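Spreads, bread and bench space: Mbali Rampersad on testing sandwich fillings

Mbali Rampersad runs spread testing at the Msimang kitchen in Arnport. Her job is to find out how a jam or savory paste behaves on plain white bread before a recipe goes to the filling line.

"Most complaints we get are about tearing," she said. "The customer blames the bread. I look at the spread first."

Her standard test uses sliced white bread and a level spoonful of product. The slice lies flat on the table, with no plate under it. A plate rim changes the angle of the spoon, and she wants the same angle each time. Spare slices are kept stacked so that their faces do not dry out. After 40 minutes in open air, she said, a slice is too stiff to use.

She prefers a spoon to a knife. "A knife scrapes. A spoon drops the product in one place and pushes it outward with the back of the bowl. If the paste is too thick, the crumb lifts and you see it straight away."

Jars are kept small. A 500 gram jar takes too long to finish, and the last third has been opened so often that its texture is no longer typical. Oil, sauces and other condiments go on a wire shelf at the back of the table.
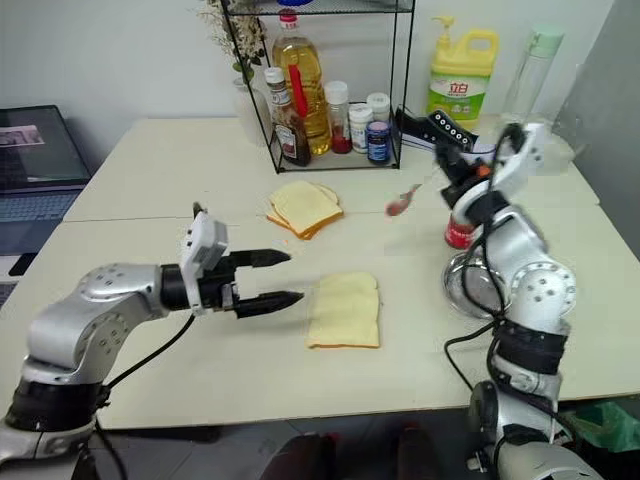 Thickness and temperature

Rampersad tests each batch at 8 degrees and again at room temperature. The Ruso range, a set of red fruit spreads, passed warm and failed cold. The fix was a small cut in pectin.

"Gideo was the reverse," she said, referring to a chili paste. "Good from the fridge, but after an hour out the oil separated and soaked through the slice."

She scores tearing, coverage and soak separately and does not average them. A batch that fails on any one goes back to the recipe team, usually by Monday.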